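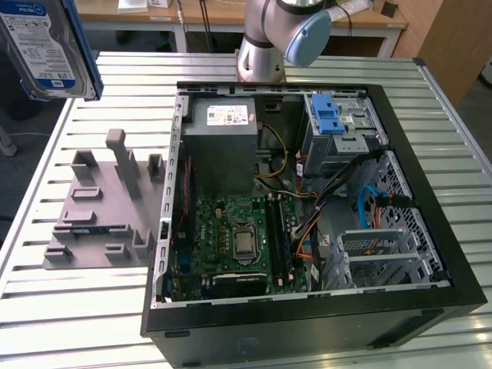
Drive swap cell, case open on its side

mallen_mod: Draft rule three for the Lostine bench: no hands past the case rim while either arm is powered. Thoughts?
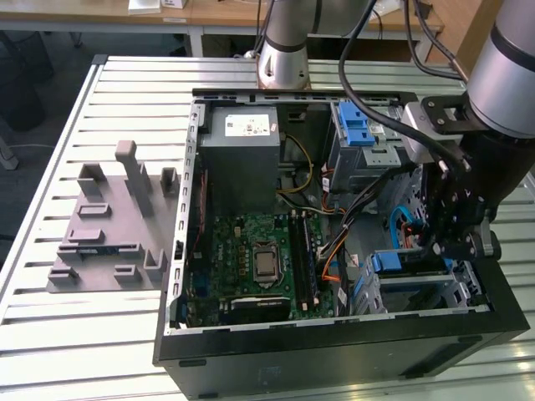
Page last changed: Sep 21, 2023

tiretti26: Too strict, eh. I'd allow it at crawl speed with the enable switch held.

birkett: Nope! Crawl speed still pinches (ask my thumb).

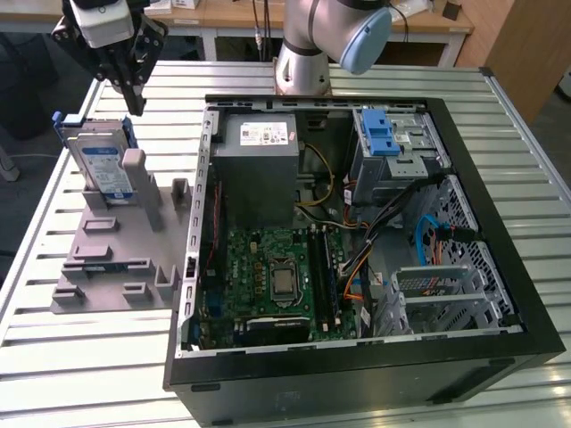

Fixture plate with a drive standing in it

tiretti26: Okay, but then write down who clears the cables. I've got 300 towers to get through.
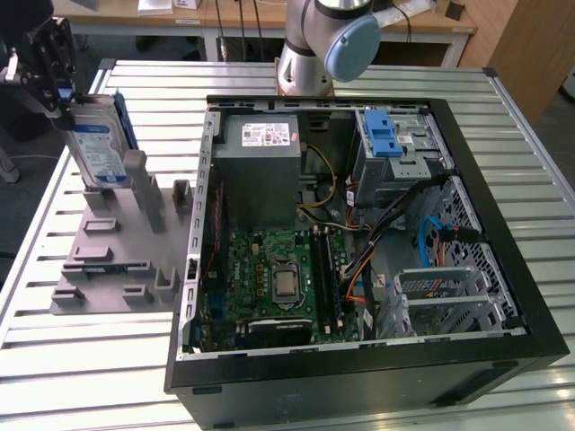 Rule three, second try

mallen_mod: Power off, tag on, then hands in. Cables get cleared before the arms go live.

tiretti26: Still reckon it's slow, but I'll sign.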